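Eating Out: Lunch Service Changes at Skindport

The Kofler dining room on the Skindport waterfront has moved to a new lunch format. The printed a la carte menu is gone at midday and remains in use for dinner. Lunch is now a set plate with a choice of main, ordered and paid for at the counter, then brought to the table. Notes from two visits, one at opening and one at the busiest part of the service, follow.

Format. The set plate consists of a soup or a small salad, one main, and bread. Mains are drawn from a list of 7, of which 2 change each week. The fixed part of the list covers roast chicken, braised beef, baked cod, a barley and mushroom dish, and a cold plate of smoked fish and potatoes. Dessert is charged separately. Coffee is included if ordered with the meal and charged if ordered afterward, a rule that is printed on the receipt but not on the board. 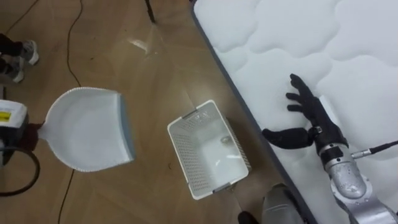
Timing. Doors open at 11:30 a.m. and the last order is taken at 2:15 p.m. On the first visit, the soup arrived four minutes after payment and the main nine minutes after that. On the second visit, at 12:40 p.m., the line reached the coat rack and the main took 21 minutes. The soup was not delayed. Diners with a fixed lunch break should order before noon or choose the cold plate, which is assembled at the counter and does not wait on the kitchen.

Food. The braised beef was the better of the mains tried. The meat was cut across the grain in thick slices and held together until pressed with a fork. The sauce was reduced far enough to coat the plate and was slightly oversalted. The cod was cooked correctly at the thick end and dry at the tail. It came with boiled potatoes and a mustard sauce served in a separate cup, so the fish kept its crust. The barley dish had good texture but very little mushroom. Bread comes from the Mondeck bakery, as before: a dark rye and a plain white roll. The rye is the one to take.

The lentil soup was thick, plain, and hot enough to need a few minutes. The salad is mostly shredded cabbage with a vinegar dressing.

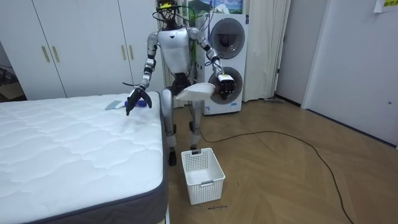

Portions. The main is smaller than the dinner version of the same dish. According to the menu board, the beef plate comes to 672 calories and the cod plate to 570, both without bread or soup. A second ladle of potatoes can be requested at no charge when ordering, but not once the plate has left the kitchen. Sharing is possible with the cold plate only, as the other mains are served already portioned with the sauce on.

Dietary notes. The barley dish is vegetarian but is finished with butter. It can be made without if the counter is told at the time of ordering. The lentil soup contains no dairy. Both bread types contain wheat. Allergen sheets are kept at the register.

Seating. The window tables are no longer held for reservations at lunch. Groups of more than six are asked to call ahead and will be placed in the back section, where the noise level is lower and the light is poor. High chairs are available. The step at the main entrance is still there, and the level entrance is on the Vikdale side of the building, past the bicycle racks. That door is kept closed in cold weather but is unlocked during service.

Payment is by card or cash at the counter. Tabs are not run at lunch. Takeout is offered on the cold plate and both soups, with a small deposit on the container. The two rotating mains for the coming week are posted by the register after the last lunch order, and a copy is taped inside the front window.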